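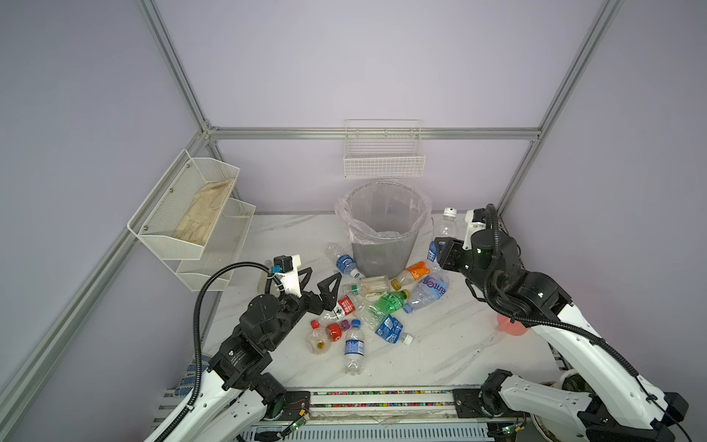
Recycling bottles in a shared building: who is responsible for the liner bags?

Posted by Huia Quinlan in Waste and Recycling, Pitden Residents Help

Our building has a shared room on the ground floor where tenants leave plastic bottles for collection. The lease states that recyclables must be "placed in the receptacle provided and presented in an acceptable condition." It does not define acceptable condition. Last month the collection was refused and a notice was left on the door stating that the material was bagged incorrectly. The management company, Skarketon, has since informed tenants that a charge of $80 may be divided among the units if this occurs again.

I would appreciate guidance on three points. Are clear liner bags permitted in the baskets? Must caps be removed? And may the charge be passed on to tenants who do not use the room at all? There are 11 units in the building and at least two of them take their bottles to the depot on their own.

2 replies

Muthoni Nzioka
Member, Pitden

The following reflects the rules as they apply to multi-unit buildings in Pitden. Other districts may differ, and the notice left on your door should take priority over anything written on this site.

Liner bags are permitted inside the building. They keep residue out of the basket and make it easier to carry the contents to the curb. They are not permitted in the collection cart itself. The person who empties the basket should tip the bottles into the cart and put the bag in general waste, or reuse it if it is clean. A refusal for incorrect bagging nearly always means that a full bag was tied and placed in the cart whole.
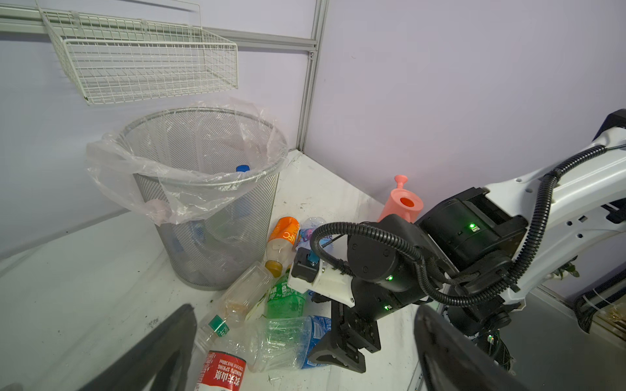 Page last changed: June 2024

Caps may stay on. This rule was revised in April, and older posters that ask for caps to be removed are still displayed in many buildings. Bottles should be emptied, and flattened where possible, with the cap replaced afterward. Labels do not need to be taken off. Bottles that have held motor oil, paint or pesticide are not accepted under any circumstances.

Bottles left on the floor beside a basket are treated as uncollected waste. Tenants should hold them back until there is room, or request a second basket from the management company in writing.

With regard to the charge, the answer depends on your lease. Look for a section on common costs or shared services. If the lease allows service costs to be divided equally, a tenant who does not use the room may still be billed. If it refers only to costs "caused by the tenant," the company would need to show some connection. Request a copy of the refusal notice and the invoice before making any payment - you have five days from receipt of a bill to ask for these.

Plirnum
Guest

Same thing in our building on the Mfaume side. We wrote to the manager and the fee was dropped. Keep a copy of the letter. I do not know about the caps.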